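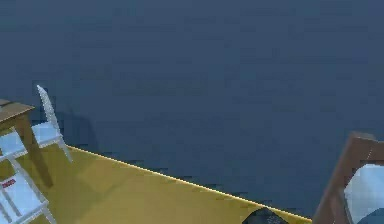
Avant de brancher quoi que ce soit sur le banc, nous passerons cette séance dans le simulateur, et je vous demande un peu de patience, car je sais bien que vous avez tous envie de toucher aux vraies pinces ! Le but du jour est de comparer deux caméras virtuelles, la Falum et la Mwakyusa, dans une même pièce meublée, avant de choisir celle qui guidera le bras. Regardez d'abord ce que donne une vue plongeante : le long tapis jaune moutarde se détache très bien du sol bleu ardoise, alors que les barreaux fins des chaises blanches, à gauche, demandent nettement plus de soin. C'est sur ce genre de détail que les deux caméras se départagent, et c'est donc là que vous passerez le plus clair de votre temps.

Réglages de départ

Chargez la pièce Stumwood, puis fixez la caméra à 900 mm au-dessus du plan de travail du bras. Lancez 20 rendus par caméra, sans changer l'éclairage entre les deux séries – j'insiste, parce que chaque année un binôme l'oublie et doit tout recommencer.

Ce que je voudrais lire dans votre cahier

Pour chaque caméra, notez d'abord la qualité des contours sur les objets minces, puis l'erreur de profondeur au bord des surfaces claires. Un mot aussi sur les ombres portées : un seuil trop bas les prend volontiers pour des obstacles, et le planificateur fait alors des détours assez comiques. Si l'erreur dépasse 2 mm, refaites l'étalonnage avant de toucher au contrôleur.

Pour aller plus loin

Les plus rapides pourront reprendre la série avec le jeu de 1 000 poses préparé par Stuart Rudd (dossier Sotorthorpe, sur le serveur du cours). Il est un peu long à charger, prenez un café en attendant ! Les cahiers sont à rendre en avril, un par binôme, avec vos courbes et le fichier de réglages.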